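How to Fold a Pocket Map Out of One Sheet of Paper

I love this fold. One sheet, no glue, and you end up with a tiny eight-panel booklet that fits behind a phone case. I made my first ones for the fall walk in Braltville and I haven't stopped since!

Start with plain letter paper, the cheap stuff from a 500-sheet pack. Heavy paper cracks at the creases, so save it for covers.

1. Fold the sheet in half the long way, crease hard, open it.
2. Fold it in half the short way, then fold both short ends in to meet the middle. Open it all up and you'll have eight panels.
3. Fold in half the short way again. Cut from the folded edge along the center line, stopping at the first crease.
4. Open the sheet, fold it the long way, and push the two ends toward each other. The slit pops out into a diamond (my favorite part).
5. Keep pushing until the diamond closes, then wrap the pages around into a book.
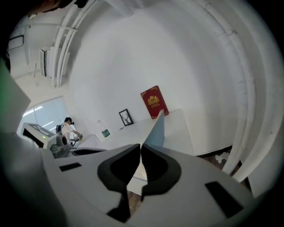 Maricica Ilie writes that she gets a much cleaner diamond if she folds every crease both ways before cutting, and that a butter knife handle works fine for pressing them flat. I tried it on a whole batch and she's right, the pages line up so much better!

Now for the drawing. Sketch your route in pencil while the book is folded, so you can see which way up each panel goes. Half of them will be upside down once you open the sheet. Put the start on page two and leave the back cover for bus times or a snack stop. On my Ondgate map I gave the steep bit two full panels, and I'd do it again.

Keep a plain notebook for rough versions. Mine is full of wobbly rivers and crossed-out street names, and I go back to it every November when I plan new walks.

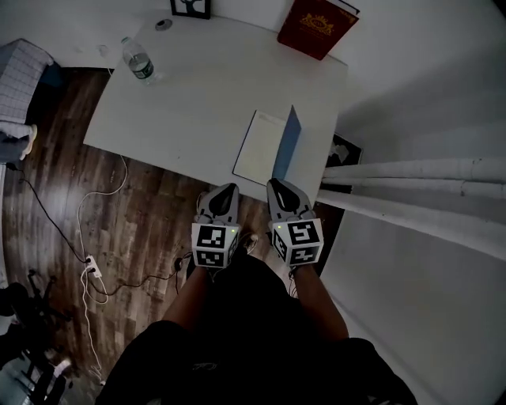
Gheorghița Manole

If you want copies, unfold the finished map and scan it flat at 200 dpi or better. Print on one side only, check that the margins are even, and fold one test copy before you cut the rest.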